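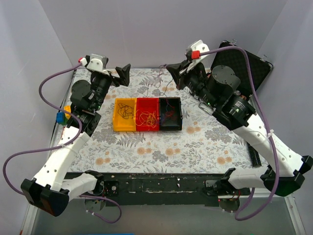 Three trays with wire or string in them, one arm on each side.

Sorting string and wire – can machines do this yet?

wkramer
September 10, 2020
I pack small parts in a shop in Hindby, and half of my shift is untangling cord and putting it in the right bin. My brother-in-law says two cheap arms like these will be doing it within a couple of years. I say no. Boxes and blocks, sure. Anything that bends is another story.

Els Geerts
Depends what you call doing it. Putting a bundle in a tray is one job. Pulling one strand out of a knot is another, and I can't do that one well myself.

dierckx_j
We tried a Plusteck unit for 7 weeks at Astden. Rigid parts were fine. With cable ties it was fine too. With loose wire it dropped or dragged 27 out of 371 picks, and someone had to stand there the whole time. I wouldn't call that automated.

wkramer
So you paid for the machine and the person.

dierckx_j
For that line, yes. We kept it on the rigid parts.

Els Geerts
That's still 344 good picks. I'd take that at home for the kitchen drawer. Thin stuff on a patterned cloth must be hard for a camera, though. Try a plain mat first.
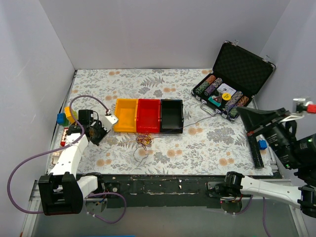
Gertraud Eberhard
I disagree with Els on the drawer. At home I don't want to set up a mat and three bins before the thing can start. If I have to do that, I've already done most of the tidying.

Els Geerts
You set up a dishwasher too.

Gertraud Eberhard
The dishwasher doesn't drop 27 plates.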